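Robot now moves our pipette tips, what happens to the people who used to?

Posted by Comfort Ackah, 09/11/2022

I'm a technician at a small testing lab, Dindlow, where there are 5 of us on the bench. Last month management put in a robot arm to move pipette tips from one box to another. I have been doing this by hand for years, with a thumb that can prove it, so I should be thrilled. My new duties are to stand near it and "supervise." Has anyone been through this? Did your job shrink, or did it just get stranger?

Husar

It's happening everywhere. Learn to code.

Hywel Lougher

Ignore the above. We got ours at Retwood two years back and I had the same month you're having. Ours does tips too, one at a time, with all the urgency of a man choosing a melon.

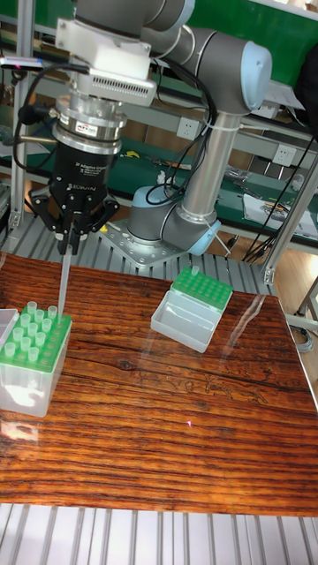
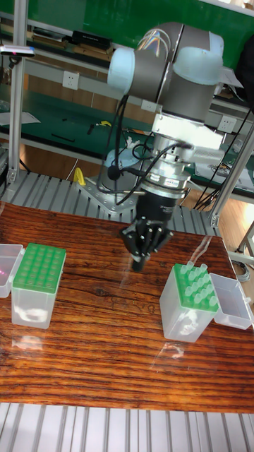
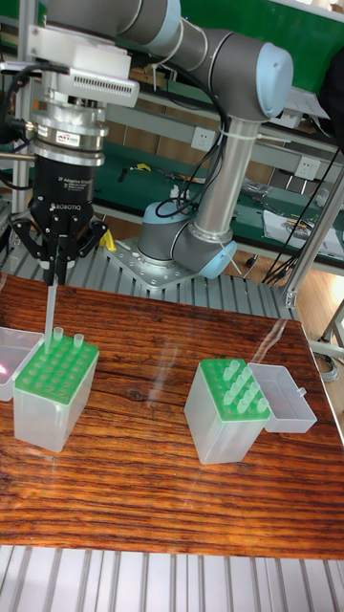
The racking itself was the easy bit to give away. What I hadn't expected was losing the chat. We used to fill racks in pairs and that was where you heard who was leaving and whose centrifuge was making the noise. Now the chat has to be scheduled, and it's called a stand-up.

Practical stuff. Get "supervise" written down. Mine turned into loading, clearing jams, filling in the error log and explaining the thing to visitors, and none of it was in my job description until I asked. Our log had 376 entries by the first October and I'd written nearly all of them. I took a printout into my review and came out a grade higher.

Ask for the training, too — the proper course, where you get to edit the routines. Otherwise you'll be phoning somebody every time a box gets nudged.

The thumb recovers, by the way.

Gikero

Do you get to sit down while supervising? We had to ask for a stool. Took six weeks.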